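Week 6: Borders and rims in woven work

Tutor: Hiyori Yoshida
Reading before the session: handout 5, pages 15 to 21

Last week we covered bases and side stakes. This week is about where the weave stops. An edge has to hold the last rows in place and take most of the handling, so it is usually thicker than the wall next to it.

Terms you will need

Strand: any single working length, whether cane, paper cord, rope or plastic.
Row: one pass of weaving along the wall.
Rim: the finished edge. A rolled rim turns the strands over and back down, so the edge is rounded.
Tail: the end of a strand. Tails are normally tucked inside the work and trimmed.

Look first at how the strands behave as they reach the edge. In a plain border they stop and are bound over. In a rolled one they curl round and carry on downwards.
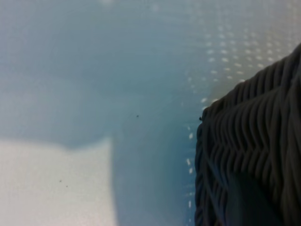
Fig. 1. Dark grey weave with zigzag strands and a thick rolled rim. Note the small projection near the top corner.

Corners are the weak point in most student pieces. Two edges meet there and the strands have to change direction in a short space. Work slowly and keep the tension even. Kenneth Cabrera's method, shown in the workshop, is to peg the corner before turning it and leave the pegs in until the next side is done.

For the sample piece, cut 40 strands and keep 2 spare. Allow up to 15 cm extra on each for the border.

Task for next week

Weave one corner with a rolled rim on both sides. Bring it with the tails untrimmed. Jomar Dizon will be taking the Friday group.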